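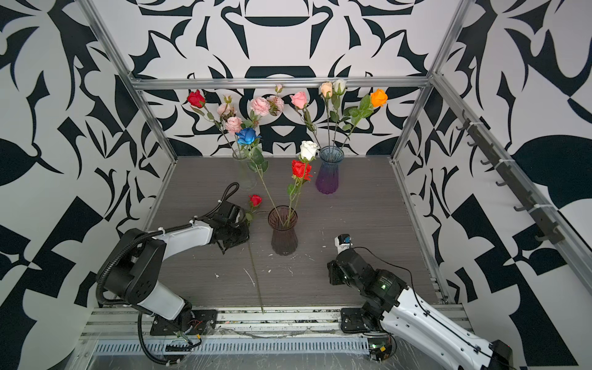 Posted by the Wutbridge manipulation group
Progress report to Erkia, second period, March
Filed under: Reports, Bimanual

We said in the proposal that we would teach two arms to arrange flowers by the end of this period. The arms now arrange flowers the way most of us load a dishwasher. Everything ends up in something.

The method hasn't changed since the last report. An operator drives both arms through a task, we record it, and one policy is trained on the lot. We have 3,018 usable demonstrations. Another 494 were thrown out, mostly for dropped stems, and a stubborn handful because the operator got bored and started making bouquets to personal taste. The instructions now include the sentence "Do not improve on the arrangement."

The result worth your money concerns the walls. Our first policy did well until somebody walked past the cell, at which point it lost interest in flowers. We lined the cell with the black-and-white printed panels and retrained from scratch on new recordings. On the single-stem task, 200 trials per condition, failures fell to 41 with the panels up. With plain walls we had failed more often than we had succeeded. We'd like to credit the pattern itself, but the panels also block the view of the lab, and we haven't separated the two effects. A plain white lining of the same height is the obvious control. It is next on the list, and it should have been first.

Glass is still hard. The depth estimate treats a clear vase as a rumor. The ribbed vases, purple and smoky brown, give the policy more to hold on to, and most of the remaining failures are at the clear one. A typical failure has the stem lowered with great confidence just outside the rim.

Picking a rose up off the board has improved a good deal. The stems are artificial, thin and long, and the policy used to grab them by the head, which looked like a mugging. It now goes for the stem in most trials. Handing a stem from one arm to the other works when the stem is straight and is an adventure when it isn't.

Two items slipped. The Nunetti comparison needs their older gripper fingers, and those are on order. The Wiegand baseline runs, but on our data it mostly hovers, and we would like to be sure that is its fault before we print a number.

Spending is on plan except for artificial flowers, where we are over. They shed. We ask to move the unspent travel money to that line.

For the next period: the white-wall control, bent stems, and one full arrangement without a human hand in the cell. We are not promising it will be a nice one.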